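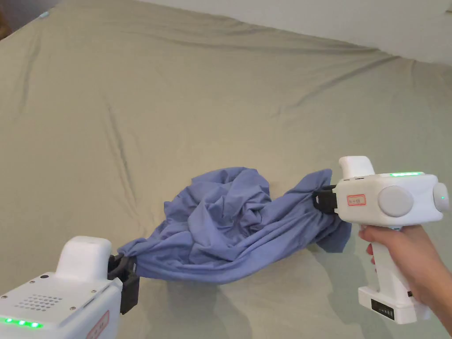
Student Projects > Omthorpe Manipulation Club > Reports to Funder > Interim Report, Spring Term

Prepared for: Vando Education Fund
Prepared by: Davina Halliday, project lead
Technical review: Svend Vigfúsdóttir

1. Scope of this report

This report covers the second phase of the garment handling project, from the end of the equipment purchase to the close of data collection in May. Phase one (purchase, safety briefing, storage) was reported separately and is not repeated.

2. Work completed

Students recorded demonstrations of garment handling with paired hand-held grippers. The task set was fixed at the start of the phase: pick up from a crumpled state, stretch between two grippers, lay flat, fold in half. Work was done on soft surfaces as well as tabletops. Soft surfaces proved harder. A mattress gives under the jaws, and students tended to pinch the bedding together with the garment during pickup.

The total recorded to date is 2278 demonstrations. Of these, over half are T-shirts. The remainder are towels and pillowcases. Trousers were dropped from the task set after the first month on the advice of Nobuhle Gumede, who found that students were improvising a different fold each time and that the recordings could not be compared.

3. Data quality

Each session is checked by a second student before upload. Sessions are rejected for three faults: loss of tracking, a garment outside the camera view for most of the fold, or a missing session label. A total of 39 sessions were rejected. Missing labels were the most frequent fault and have declined now that the label is entered before recording starts.

Sunita Bansal wrote the checking script. It flags tracking loss automatically but does not detect a garment that is out of view. That check remains manual and is the slowest step in the process.

4. Training and participation

Nine students completed the operator training. Two have moved to the modeling group, which uses the Starnent software for replay and segmentation. A first policy has been trained on the stretch step only. Results are not included here; the test procedure was changed partway through and the earlier runs will be repeated.

5. Problems and changes to plan

Jaw pads wear faster on toweling than on jersey. Spare pads were bought from the consumables line, which is now close to spent. We request permission to move the unspent travel allowance into consumables. No increase in the total award is requested.

The lay-flat step is behind schedule. Operators disagree on when a garment counts as flat, and Kulsoom Magsi is drafting a written standard.

6. Next phase

- Repeat the stretch tests under the revised procedure
- Relabel the lay-flat recordings against the written standard
- Begin fold-in-half training
- Submit the final report and equipment inventory

Related reports
Phase One: Equipment and Safety
Operator Training Notes
Pathirana Challenge: Entry and Results
Consumables Budget, Current Year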